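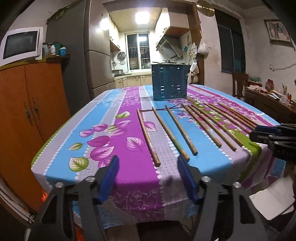 Dernemero 筷子收纳数据集：故障分支说明

版本：4
更新日期：2021-09-16
维护：Bhavana Palaniappan 与 Kaimal 小组

先说结论：右手数据流掉线的毛病找到了，而且能稳定复现！追了大半个8月，终于可以把这个分支放出来给大家用。这份说明写的是故障本身、受影响的片段怎么标、以及哪些数据暂时别拿去训练。只想跑通基线的话，请直接用主分支，这里的内容可以以后再看。

任务简介

操作者双手各持一把 Gevness 手持夹爪，在家里的餐桌上把散放的筷子拾起来，放进餐具筒。筷子细、轻、容易滚，几根挨在一起时常常一夹就带起旁边的一根，对双手协同特别有意思，这也是我们偏爱这个任务的原因。采集地点都是有人居住的普通住宅，桌布、柜子、厨房里的东西一律保持原样，不为采集专门收拾。

花桌布我们尤其喜欢。条纹、圆点、叶子图案混在一起，浅色筷子压在上面，分割模型的表现立刻拉开差距，比在纯色台面上测有收获得多。

出了什么问题

症状很隐蔽。回放时左手一切正常，右手的开合角会突然停在某个值上，画面却还在走，随后角度猛地跳到新值，接着又恢复正常。从曲线上看像是操作者停了一下手，所以前几个版本的自动检查全都放行了。最早是 Bhavana 在看一段策略回放时觉得不对劲：模型学会了在靠近筷子时把右手“僵住”一拍，再突然合拢。她把训练数据翻出来逐段对，才发现这个动作是从数据里学来的。

原因在线上。夹爪的信号线从桌面拖过去，手往餐具筒方向伸的时候，线会被桌沿、椅背或者餐具筒的边角挂住。拉力传到接头，接触瞬断，Omovov 同步程序判断右手设备离线并重新握手。问题出在重新握手这一步：程序会沿用断开前的最后一个读数填满空档，时间戳照常递增，日志里只留一行级别很低的提示。等连接恢复，缓冲区里积下的旧读数被整批丢弃，于是就有了那个跳变。

换句话说，这里有两处毛病叠在一起，一处在硬件走线，一处在软件填充。单独看哪一处都不算严重，碰到一起就把错误数据伪装成了正常数据。能复现之后大家都特别兴奋，因为之前好几个解释不了的训练异常一下子全对上了。

安全方面

掉线期间，如果夹爪只是拿在手里录数据，后果限于数据质量。把同一套程序接到带执行机构的机械臂上就要当心了：控制端看到的是一个“合法”的旧角度，会据此继续发指令，恢复时的跳变可能让夹指快速合拢。我们在台架上复现过一次，夹断了一根筷子，没有人受伤。请所有用 Omovov 做闭环控制的朋友先关掉自动填充再上电，手不要放在夹指之间，急停按钮放在另一只手够得到的地方。

受影响的数据

共有 283 个片段确认含有冻结段，全部移到本分支，主分支里已经没有它们。每个片段附带以下字段：

freeze_side：出现冻结的一侧，取值为 left 或 right。
freeze_start、freeze_end：冻结段的起止时间，单位毫秒，以片段开头为零点。
jump_value：恢复瞬间开合角的变化量。
snag_visible：从视频里能否看出线被挂住。人工标注，看不清的一律记 unknown，不要当作 false 处理。
cause：已确认的原因，取值为 cable、host 或 unknown。

视频流没有受影响，画面和画面时间戳都可以放心使用。惯性数据走同一根线，冻结段内同样无效，请一并屏蔽。

检测方法

Kaimal 工具包里新加了 find_freeze 脚本。思路很简单：真人的手不可能完全静止，正常读数总会有细小抖动，连续若干采样逐位相同就值得怀疑。脚本再去比对同步日志里的握手提示，两边都命中才标为冻结。默认设置如下：

最短冻结时长：1000 毫秒
抖动下限：取设备标定文件中的噪声值
日志匹配：开启

没有日志的旧录制可以关掉日志匹配，误报会变多，需要人工看一遍。比默认时长更短的冻结目前抓不全，调低阈值后，操作者把夹爪搁在桌上休息的时段也会被抓进来。谁有更好的判据，非常欢迎提交！

已做的修改

同步程序现在断线后写入空值，并把对应时段标为无效，日志提示升为错误级别，采集界面会响一声。
走线改为沿前臂固定，在肘部留出余量，不再让线自由横过桌面。已有的旧录制里仍会看到线躺在桌布上。
接头处加了应力释放夹。
每次采集前做一次拉线测试：双手伸到餐具筒的远侧，来回慢慢张合，看曲线是否连续。

仍未解决

有少量片段 cause 记为 host，冻结时线是松的，看不出牵扯。我们怀疑主机的 USB 节电设置，还没有证据。
多副筷子并拢时，夹爪会遮住筷子尖，snag_visible 的标注在这些时刻可信度偏低。
左手的冻结很少见，样本不足以单独评估检测脚本。

适合和不适合的用途

适合：做数据清洗和异常检测的研究，测试策略对传感器掉线的鲁棒性，复现我们的排查过程。拿它做故障注入的参照也很好用，真实掉线的形状和人工置零差得很远。
不适合：直接用于模仿学习。哪怕屏蔽了冻结段，恢复后的头几帧也可能带着跳变，请至少把片段在此处切开。

隐私

住宅环境中会出现墙上的画、纸张和日用品。住户均已同意公开。发布前我们检查过可读的文字，如有遗漏请发来片段编号，我们会尽快处理并更新版本。

反馈

遇到类似的“僵一下再跳”，请附上片段编号、同步日志和夹爪固件版本。曲线截图也很有帮助，哪怕还不确定是不是同一个问题，也请先发过来，我们很乐意一起看！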